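## 4. Levelling the display and checking the horizon

The box says the Hasotell viewer levels itself. Ours didn't, and neither did the one Sivaprasad Chowdary set up at the Arkthorpe library, so treat the automatic option as a starting guess and do the job by hand. These steps apply to the wall bracket and the desk stand.

1. Switch the viewer off at the wall and wait 30 seconds. The quick guide says the standby button will do. It won't clear the stored tilt.
2. Set the bracket with a proper spirit level. A phone app is only as flat as the phone, and most phones have a camera bump.
3. Tighten the 2 lower screws first, then the upper pair. Stop when they are snug.
4. Switch on, open **Settings > View > Horizon** and choose **Manual**.
5. Turn the dial until the number at the top right reads 0. If it sticks at 13 or 19, the old tilt is still stored and you need to go back to step 1.

> **Caution:** Do not loosen the bracket with the viewer still hanging on it. The manual shows this being done with one hand. I would like to meet whoever managed it.

> **Note:** "Smart Horizon" and "Auto Level" are the same setting under two names. Turning one off turns off the other -- at least in the version dated Apr 1, 2021, which is the last one I trust.
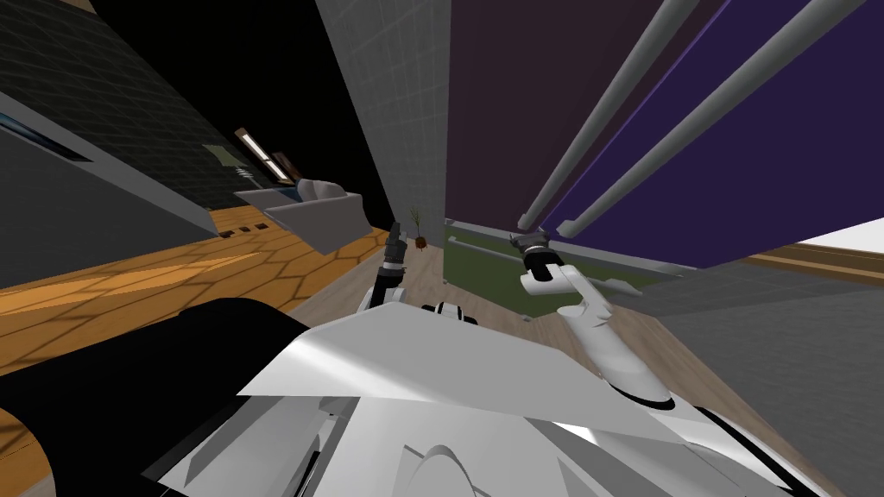

Manual mode only stays correct while the saved view stays the same. Load a different one and the dial may still read 0 while the view itself leans, as the number reports the bracket and knows nothing of what is on screen. Check by eye against something that ought to be level. A horizon running from upper left down to lower right, with the whole room leaning along with it, is too far gone for fine adjustment, so use **Reset view** before you touch the dial. Patterned floors are poor guides, and orange hexagons give you edges in several directions to be fooled by. Look for a wall or a pillar instead.

6. Press **Reset view** once. Pressing it twice brings back the view you were trying to get rid of.
7. Save under a new name. Do not overwrite "Default", whatever the pop-up suggests.
8. Leave the viewer on for 30 minutes and look again. Small drift can be taken out with the dial.

**If the view still leans:** repeat steps 4 to 6 with the Gemar cable unplugged. The help page blames the cable for nearly everything, and I have yet to see it make a difference here, but support will ask whether you tried it.

Sound settings are in section 5.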